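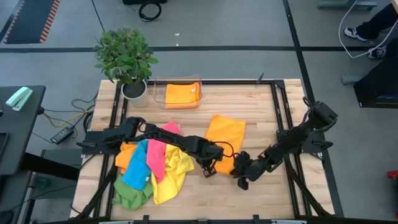
Do microfibre cloths really need their own wash, or is that just something the makers say?

They pick up lint from cotton, so a separate wash is worth doing if you use them on glass or anything shiny. For wiping down worktops I don't think it matters much.

Posted by Tuấn Trương, August 2, 2018

Some background to the above, as I've had the short reply already by message and it didn't settle much. I bought a bundle of microfibre cloths from Gostarport in July and the leaflet reads like the terms of a bank loan. Wash alone. Wash at low heat. No softener. No tumble dryer. Then, surprise, it recommends a special liquid called Skimix which they also happen to sell. I've been washing cleaning cloths with old towels for years and the house is still standing, but a couple of the new ones have started to smear on the bathroom mirror and I'd like to know if it's my washing or poor cloths. We're in a hard water area, if that makes any difference. I'm not buying the liquid unless somebody gives me a decent argument for it.

Sadden

Your suspicion of the liquid is fair. I tried a bottle and couldn't tell the cloths apart from ones done in ordinary unscented detergent, and I did try, with the same mirror and the same light. Save your money.

Softener is another matter. It leaves a coating on the fibres, and a coated cloth pushes water about instead of soaking it up. That sounds very like your smearing. Before you blame the cloths, run them through a warm wash with half your usual detergent and an extra rinse. Too much detergent does the same sort of thing as softener. People in hard water areas tend to pour in more and more of it, and the rinse doesn't always shift it.

On washing them with towels, terry is the worst thing to put in with them. The loops shed, and microfibre is made to grab hold of exactly that kind of fluff. Once it's in there it takes a few washes to get it out, or an evening picking at it with tape. Sheets and shirts shed less, although I'd still keep my glass cloths away from them.

The dryer warning is partly about heat and partly about lint. Mine go over a rail and are dry by the morning anyway. I wouldn't iron them, and I can't imagine why anyone would.

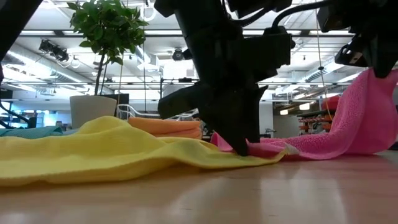 Urio wrote that all of this was far too fussy, and that cloths at that price should be treated as things you use up. "I wash mine with everything, towels included, and when one goes stiff it gets demoted to the bike. I've had 26 of them on the go since I moved house and have thrown out 4. Colour coding is the only rule I bother with, and that's so the toilet one doesn't end up on the plates."

Sadden

Fair enough if you've got a bike that dirty. The question was about smears on a mirror, though, and a cloth full of towel fluff will leave bits on glass whatever you paid for it. I'm with you on the colours, except that a new bright one can run on its first wash, so don't put it in with anything pale.

Tuấn Trương

Did the warm wash with the extra rinse. One of the smeary cloths is much better and the other is still useless, so I suppose you're both a bit right. Softener has been stopped for the cloths. I remain unconvinced about the liquid and have written to Gostarport asking what's in it. No reply so far.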